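Software Engineer, Manipulation Control and Tooling

Listhorpe, on site. Full time, permanent. Posted June 29, 2022. Reference 3017.

Chien is hiring a software engineer to work on the code that runs our tabletop arms. The job covers motion control, camera-based perception and the tools we use to record, replay and compare runs. Most of our current work is on cables and other things that don't keep their shape. 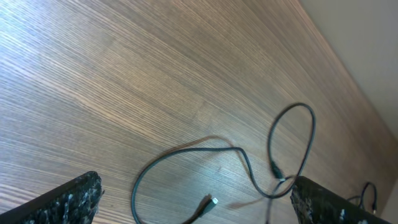
Chien – Manipulation Software Group

You would join a team of seven led by Laine Juška. The group owns everything between the motor drivers and the task planner. Our stack is called Gultus. It is written in C++ and Python, and it has grown quickly, so part of the job is cleaning up interfaces that were written in a hurry.

What you will work on

The first few months will go to the wrist camera pipeline. Today it finds a single cable on a plain background well enough, but it loses track where strands cross, and wood grain gives it false edges. We want a tracker that reports how sure it is about each crossing, so the planner can decide whether to grasp or look again from another angle.

After that you would move between perception and control as needed. Open items include:

Time alignment between the wrist and overhead cameras
Smoother handover between planned motion and closed-loop control near contact
A replay tool that steps through joint states and images together
Calibration scripts that a new hire can run without help

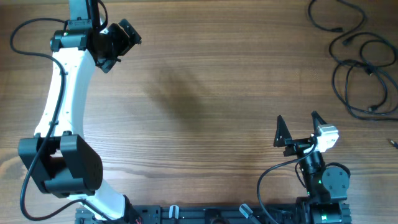 We run two arms from one process at the moment, and collision checks between them are the slowest part of the planning loop. Splitting that work out is on the list for this year. Whoever takes this job will have a large say in how it is done.

What we need from you

Solid Python and working C++. You should have shipped or maintained software that moves real hardware, in a company, a lab or a serious project of your own. You should be comfortable with coordinate transforms, camera calibration and reading logs from a run that went wrong. Experience with learned policies is useful but not required. A degree is not required either.

Terms

37 hours a week, 12 of them flexible. The post is based in Listhorpe, with a trip to our Ludmont office every February for planning. We can help with relocation.

How to apply

Send a resume and a short note on one piece of robot software you have worked on – what it did and what you would change. Code samples are welcome. Put reference 3017 in the subject line and address the note to Fahad Zaidi, who handles hiring for the group. The process is one call, one paid half-day exercise and a visit to the lab.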